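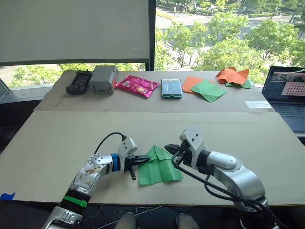
Green origami paper with creases and folded flaps, on a cardboard-covered work surface.

Cimstead paper folding course moves to heavier sheet

The paper folding course at the Cimstead craft hall will switch to a heavier sheet for its December term, according to a notice sent to enrolled members on September 17, 2023. The change applies to all pieces folded from a single square. Modular work, in which several small units are locked together, stays on the current stock.

Saadet Sarıgül, who wrote the course outline, said the thinner sheet had been tearing at points where three or more creases meet. The damage usually showed up late in a model, when the flaps were opened and folded back for the second time. "A sheet that fails at step 50 has used up the whole session," she said. "We would sooner have a bit more thickness in the corners."

The new paper comes from Perkine and is rated at 60 grams per square meter. It is colored on both sides, so models that depend on a white reverse will be dropped from the term or folded from two sheets laid back to back. Green, gray and dark red have been ordered first. A total of 2000 sheets is due before the term opens, enough for every member to fold each model at least twice.

Heavier paper takes a crease differently, and the outline has been changed to match. Each fold is now set in two passes: a light one to place the line, then a firm one to fix it. Members are asked to work from the center of the crease out to the edges. Pressing from one end pushes the top layer ahead of the lower one, and the error shows as a small step at the point of the triangle. Bone folders may be used on the second pass only.

Collapsing the base, the stage at which a flat creased square is brought down into a smaller folded form, gets its own session. In the old outline it shared an evening with the preliminary creases. Sarıgül said this was where most of the uneven points came from, as members rushed the diagonals to reach the collapse before the hall closed. Models left half folded between sessions will be stored flat under a board.

The work surfaces stay covered in plain cardboard. The cover gives slightly under a firm crease, and it also keeps the sheet from sliding as a bare tabletop would. Cardboard has one drawback: a dent or a cut in it can print through to the paper. Covers will be turned over halfway through the term and replaced at the end. A smooth acrylic board was tried earlier in the year and was set aside after members reported that the paper moved during long diagonal folds.

The December term has six sessions. The first two deal with squaring the sheet and with basic triangular flaps, the third with the collapse, and the rest with finished models. Two designs are new to the course — a standing leaf and a five-pointed cup. Both have been test folded in the Perkine sheet, and the cup needed one change. Its last tuck was moved to an outer layer after the inner pocket proved too tight for the thicker paper.

Members who still hold thin stock from Jolport can use it for practice at home or for the modular units. It should not be mixed with the new sheet in one model, as the two differ by nearly a millimeter once stacked to 16 layers, and the points will not line up.

Diagrams for the changed models will be handed out at the first session. The printed set from last term remains valid for everything except the cup.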